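About Sadutik

Sadutik is the automated disassembly service of Zullasitz, a company founded to help owners of large computer fleets recover working parts from retired machines. Clients send us desktop towers by the pallet. We return tested processors, memory and drives, together with a parts record for every unit received.

The service runs on robot cells designed at our Thoroddsen site. Each cell opens onto a slotted aluminum table that accepts most common tower cases without special clamps. The arm carries a two-finger gripper and a small wrist camera, which guides it among cables, drive bays and memory slots. 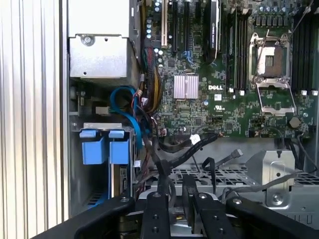 Clients may choose between 2 plans. The Standard plan covers memory and drives; the Full plan adds processors, graphics cards and power supplies. Last year the Thoroddsen site handled 2433 towers for 41 clients, among them school districts, clinics and public libraries. A trained operator is present at every cell during working hours – no cell is left to run alone.

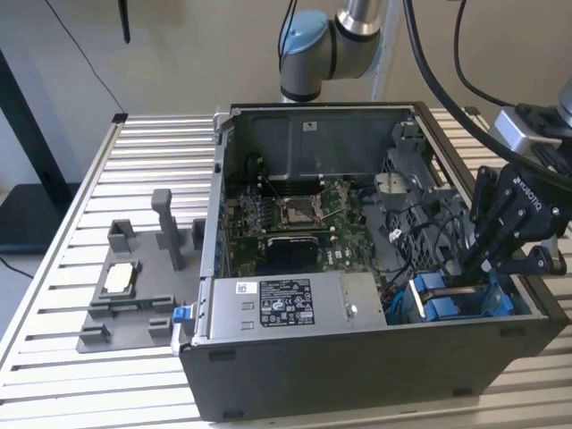
Page last changed: January

Krisztina Nyitrai has directed the service for five years and remains the first point of contact for new clients. Organizations wishing to purchase a cell for their own premises should apply to our sister firm, Sudaritz, which handles sales, installation and operator training. Site visits to Thoroddsen may be arranged in writing.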